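旧物交换日在Unotier社区中心举行，622件物品找到新主人

10月13日，Unotier社区中心举办了今年第二次旧物交换日。从上午到傍晚，一共有622件家庭用品被居民带走，比7月的那一次多了100件。活动由Kanton居民协会组织，入场不收费用，也不需要提前报名。

交换日的规则很简单。居民把家里不再使用、但是还完好的东西带来，交给门口的登记处，然后可以在大厅里选择自己需要的东西。带来几件和拿走几件没有关系，没有带东西的人也可以进来选。只有电器需要先经过检查，检查的地点在大厅左边的小房间。

今年的物品分成几个区域：厨房用品、清洁用品、书和文具、儿童用品，还有一个区域叫做“混合箱”。混合箱里放的是很难分类的小东西，例如刷子、瓶子、盒子、挂钩和零散的餐具。7月的时候，这些小东西都摆在桌子上，看起来很乱，很多人走过去就不再看了。这一次组织者改用比较深的大箱子，让大家自己在里面找。

活动的负责人Eino Karppinen对本站说，他原来有一点担心这个办法。“我想，大人们也许不喜欢弯着腰找东西。但是中午还没有到，第一个箱子已经需要补充了。”他说，最受欢迎的是厨房里和洗碗时用的小工具，因为这些东西每家都要用，坏了又常常忘记去买。
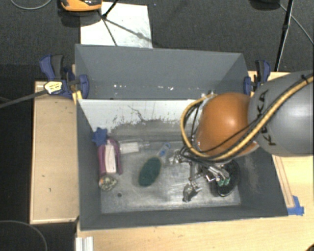 混合箱里的东西在放进去以前，要经过简单的整理。瓶子必须是空的，盖子要单独交给登记处。刷子和海绵一类的用品只收洗干净的，有明显磨损的不收。玻璃制品和刀具不能放进混合箱，它们在厨房区有自己的桌子，儿童不可以自己去拿。Karppinen先生说，大部分居民都遵守了这些要求，但是登记处还是退回了50件物品，其中多数是没有洗的塑料容器。

住在Duan街的一位女士带来了两袋东西，拿走了一个蛋糕模具和几本菜谱。她说自己刚刚搬到比较小的房子，柜子不够用。“我整理厨房的时候，找到了四个一样的漏勺，我不知道为什么会有四个。”她只留下了一个。另一位居民是为了他的女儿来的，女儿下个月要开始自己租房子，他们的单子上写着锅、衣架、台灯和一把能洗瓶子的长刷子。除了台灯，别的都找到了。

下午三点以后，人比较少，组织者在大厅后面安排了一个小的讲座，题目是怎样整理家里的抽屉。讲课的人来自Zerken收纳工作室，她建议大家先把抽屉里的东西全部倒进一个箱子，用到什么再放回去什么，过一个月以后，还留在箱子里的东西就可以考虑送人。有听众问，只在过节时使用的物品应该怎么办。她回答说，这类物品最好另外放在一个盒子里，在外面写上名字，不参加这个方法。讲座的座位不太够，后来的人站着听完了。

也有居民提出了意见。有几位老人觉得混合箱太深，底部的东西不容易拿到，希望下次能够把箱子放在矮一点的台子上，或者准备几个浅一些的。还有人说，清洁用品区和厨房区离得太远，来回走不方便。另外，停车的地方在上午十点左右已经满了，一部分人只好把车停在图书馆那边，再提着袋子走过来。Karppinen先生表示，这些意见已经记录下来，箱子的问题会最先解决。

活动结束的时候没有被选走的物品，书送到了社区图书角，衣架和餐具留在中心的仓库，等下一次再拿出来。不能再使用的塑料和金属制品，由居民协会分类以后送到回收站。登记处还收到了三把不知道是谁忘记的雨伞和一只儿童手套，可以在中心的服务台领取，服务台每天上午九点开门。

下一次交换日计划在明年春天举行，具体的日期还没有决定。想提前交物品的居民，可以从下个月开始把东西送到中心的侧门，每次最多2袋，请在袋子上写清楚里面是什么。家具和床垫因为没有地方存放，暂时还不能接收。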